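2026-08-03

Gear day! I was in before the kettle had anything in it and I've come home with sore shoulders and a stupid grin. Ute Hamann finally signed off on the small-parts task for Prorkora, so we get to put away the foam blocks and teach the thing something with teeth. I love these gears. They're fiddly little beggars, they throw back light from every direction, and they look different every time you set them down.

We're after 630 demonstrations all up. The job is the same each time: pick up a gear, put it on the white disc, let go, back off. I drove the first lot, then Fedir Bondarchuk took over while I wrote notes and ate most of his crackers.

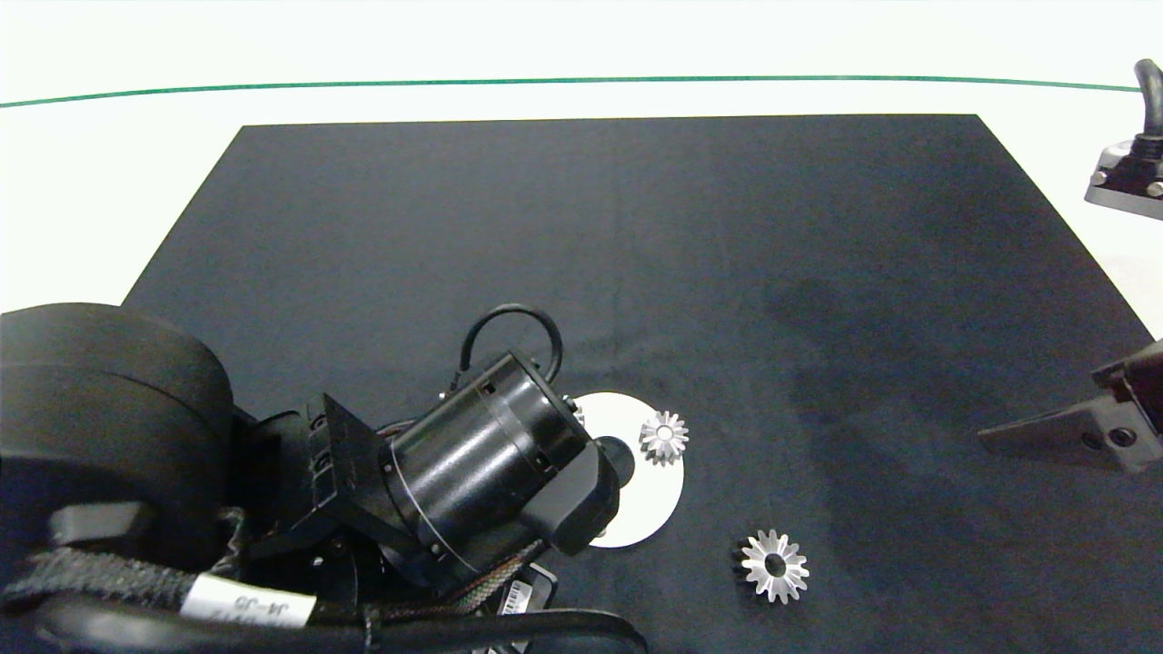 One gear on the disc, one still on the mat.

Fedir is a much smoother driver than me. I creep in and dither, he goes in one long sweep, and Ute wants both kinds in the set so the model doesn't end up copying one person's habits. (I'm choosing to take that as a compliment to my dithering.) We changed the starting spots every 12 runs, and I got quite bold about it by the afternoon, right out near the edges.

Glare is still a worry. The white tabletop comes out very bright past the mat and I wondered if we ought to dim the lamps. Anderson Lins rang from Savstead and said leave them be for the first batch and vary them in the second, so that's what we're doing. 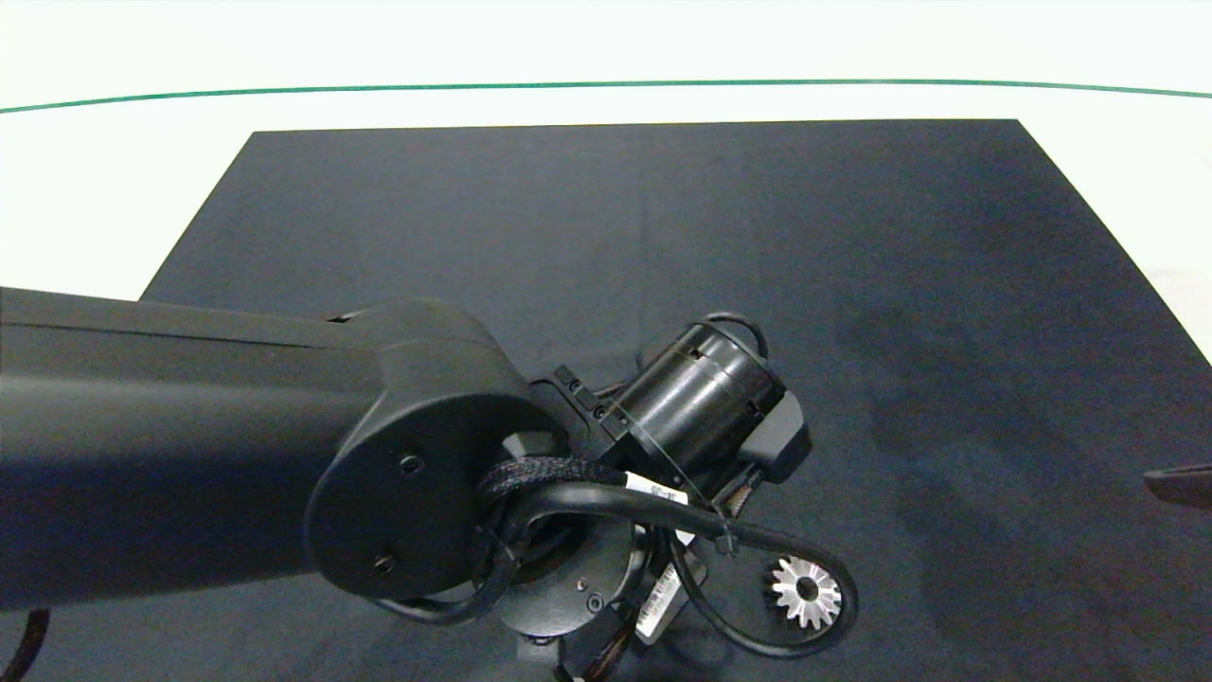
Do we keep the runs where the gear gets dropped?
We keep them if the driver picks it up again and finishes, and mark them as recoveries. The ones we abandon go in a separate folder.

I copied that out of the notebook because I've asked Ute the same thing since May and I want it somewhere I'll find it. The recoveries are my favourite bit! You fumble, you swear, you go back for it, and that's probably worth more to the model than a dozen clean ones.

Spent around 30 minutes after lunch scrubbing through the wrist camera footage with Embla Myklebust. She reckons it's the view that will matter most for the last little bit of the reach, and watching it back I'm coming round to her. Such a good angle on the fingers.

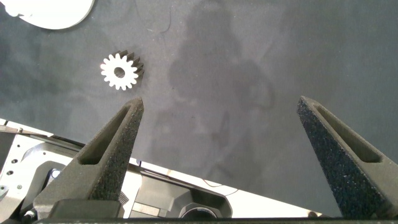 Wrist view, fingers wide open, gear up past the left tip.

Embla also found 5 runs where I'd started recording late, so those get done over tomorrow. My own fault. New pencil, fresh page, and I'm bringing my own crackers.

Last updated: 9:40 pm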